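What Is a Scholarship? Money for School, Explained for Kids

By Silviu Buzatu
Apr 17, 2020

Maybe you have heard an older cousin or a neighbor say, "I got a scholarship!" and everybody at the table was very happy. But what did this person get? In this article I will explain it with easy words. If a word is new for you, look at the small word list at the end.

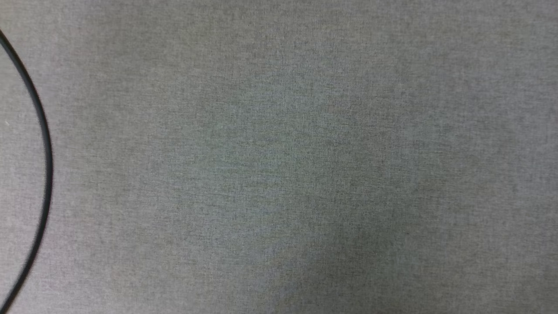
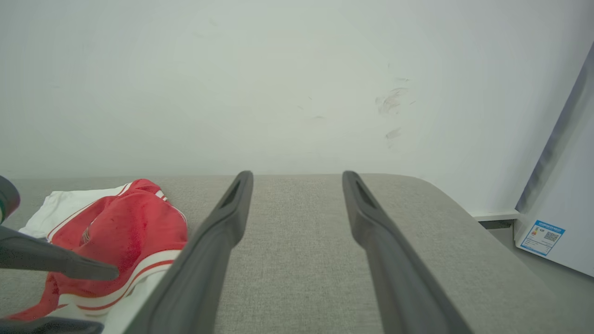

What is a scholarship?

A scholarship is money that helps a student pay for school or for things the student needs at school. The student does not have to give it back. Usually the student has to ask for it first and show why he or she is a good choice.

Why does school cost money?

Many children go to a public school, and their families do not pay for the lessons. The teachers and the building are paid with taxes. Taxes are money that all the people in a town or a country put together.

College is different. After high school, some students go to college to learn a job, for example how to be a nurse or an engineer. Most colleges ask the student to pay. This payment has a name, tuition. The student also needs books, food and a place to sleep. When you add all of this, it becomes a big number, and many families cannot pay it alone.

Some schools for younger children ask for tuition too. Music schools often do, and also summer camps where you learn science or languages. So a scholarship can be for a child of your age.

Who gives the money?

Different people and groups give scholarships. A college can give them to its own students. A company can do it, or a club, or a church, or one single person who did well in life and wants to help.

Let me tell you about one of them. In our town there was a bakery with the name Prikaletti. The owner, Mrs. Lucie Bouchard, learned to bake at a cooking school when she was young, and a stranger paid for her first year. When she became older, she started the Prikaletti Scholarship. Every June it gives $300 to 2 students who want to learn cooking or baking. It is not enough for the whole school, but it can pay for good knives, a white jacket and some of the books.

Other scholarships are bigger. The Stallico Scholarship is from a company that makes parts for bicycles, and it gives $3,000 to one student who wants to study how machines work. More than 30 students asked for it last year. You can see that a big scholarship is harder to get.

What do the givers look for?

Each scholarship has rules, and the rules say who can ask. Some are for students with good grades. Some are for students who are good at a sport, at drawing or at playing an instrument. Some are for families who do not have much money, and then the grades can be less important. There are also scholarships with very special rules. You may find one for left-handed people, or for tall people, or for children of firefighters.

It is important to read the rules slowly. My friend Driss Benkirane wrote four pages for a scholarship when he was in high school. He worked on it all the weekend. Then he read the rules again and saw that it was only for students who lived in another county. He tells this story to his own children now, so they will read first and write after.

How do you ask for a scholarship?

When you ask for a scholarship, we say that you apply. You fill in a form called an application. The form wants to know your name, your school and your grades. Often you must also write an essay. An essay is a short text where you tell what you think about something. The question can be "Why do you want to study music?" or "Tell us about a problem you solved."

Sometimes you need a letter from a grown-up who knows you well but is not in your family. It can be your teacher or your coach. Ask this person early and ask politely, and say thank you after.

Every application has a last day. It is called the deadline. If the deadline is on Monday and your form comes on Tuesday, usually they will not read it, even if it is very beautiful.

Asabe's story

Asabe Akpan plays the cello. When she was eleven, she wanted to go to a summer music camp at Lake Ultico, but it was too expensive for her parents. Her teacher, Mr. Ratanaporn, found out that the camp had a scholarship. Asabe had to send a recording of one song and write half a page about her favorite composer.

The first time she did not get it. She was sad and she did not want to play for some days. The next year she tried again with a different song, a slower one, and this time she got the letter. The scholarship paid for the camp, and her parents only paid for the bus.

Is a scholarship the same as a loan?

They are two different things, and even grown-ups mix them up sometimes. A loan is money that you borrow. You must pay it back later, and most of the time you pay back a little more than you took. The extra part is called interest. A scholarship you can keep, if you follow its rules. Some of them say, for example, that you must stay in school and keep good grades. If you stop, the money can stop too.

What can you do now?

You are still young, so there is no hurry. Read books that you like. Keep a folder with things you are proud of, such as a drawing, a story or a certificate from a swimming class. If you help at the library or at an animal shelter, write down when you did it. Later, when a form asks you what you did, you will have the answers in the folder.

And be careful with one thing. A real scholarship does not ask you to pay first. If a website wants money or a bank number from you, close it and tell your parents.

Word list

Apply: to ask for something in writing, with a form.
Deadline: the last day when you can send the form.
Essay: a short text with your own ideas.
Interest: the extra money you pay when you borrow.
Loan: money you must give back.
Tuition: the money a school asks for its lessons.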